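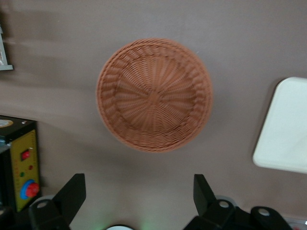 How to Grow a Single Large Alum Crystal

Posted 6/7/18 in Kitchen Chemistry

Alum is sold in the spice section of most grocery stores as a pickling ingredient. It dissolves easily in hot water and much less easily in cold water, so a strong hot solution will drop some of its alum as it cools. With a little patience you can get that alum to build up on one crystal. The method below is the one we use at the Fundthorpe science club.

What you need

Alum powder. The small spice jars run out fast. We buy the Golport bags, but any brand of plain potassium alum will do.
Two clean glass jars. Ours are the 845 ml Lill jars with the wide mouth.
A saucepan or kettle
A spoon for stirring
Coffee filters
Nylon fishing line, the thinnest you can find
A pencil
Tweezers

Step 1: Make the first solution

Heat one cup of water until it is steaming but not boiling. Pour it into the first jar. Stir in the alum a spoonful at a time, waiting for each spoonful to dissolve before adding the next. You should get through 5 level tablespoons, possibly a little more. Stop when a few grains stay on the bottom no matter how long you stir.

Rinse the jar with warm water before you pour. A cold jar can crack.

Step 2: Grow the seeds

Pour the clear liquid into the second jar and leave the grains behind. Cover it with a coffee filter and put it somewhere it won't get bumped. By the next morning there should be small crystals on the bottom. Leave them another day if they are smaller than a grain of rice.

Pour the liquid back into the first jar and tip the crystals out onto a paper towel. Choose one with sharp edges and flat faces. A clear seed is better than a big cloudy one. Keep two or three spares.

Step 3: Tie the seed

This is the fiddly part. Make a loose slip knot in the fishing line, slide the seed into it with the tweezers, and pull it snug. Tie the other end to the middle of the pencil. Don't use cotton thread. Crystals form all along the fibers and you end up with a lump.

Step 4: Make the growing solution

Put the old liquid in the saucepan, add another cup of water and 3 more tablespoons of alum, and warm it until everything dissolves. Add more alum if it all disappears quickly. Let the solution cool to room temperature overnight, then pour it through a coffee filter into a clean jar.

Don't hang the seed in warm solution. It will dissolve and drop off the line.

Step 5: Hang it and wait

Lay the pencil across the top of the jar so the seed hangs in the middle, clear of the sides and the bottom. Cover with a fresh filter. Water will evaporate slowly through the paper and the crystal will grow.

Check it every day or two. If crystals appear on the bottom of the jar, take your crystal out, filter the liquid into a clean jar, and hang it again.

The largest one we have grown weighed 79 grams and took most of July and part of the next month. It was started from a Jikalach seed kit, but the seeds in the kit were no better than homemade ones.

Problems

Seed shrinks: the solution is too weak. Warm it, add alum, cool it fully and try again.
Cloudy crystal: it is growing too fast. Move the jar away from heaters and sunny windows.
Nothing happens: the room may be humid. Take the filter off for a few hours a day.

Safety and storage

Alum stings the eyes, so wear goggles when stirring, and don't taste the solution. Wash the saucepan well before cooking with it again. Dry the finished crystal with a paper towel and keep it in a closed container. A coat of clear nail polish helps keep the faces from going dull.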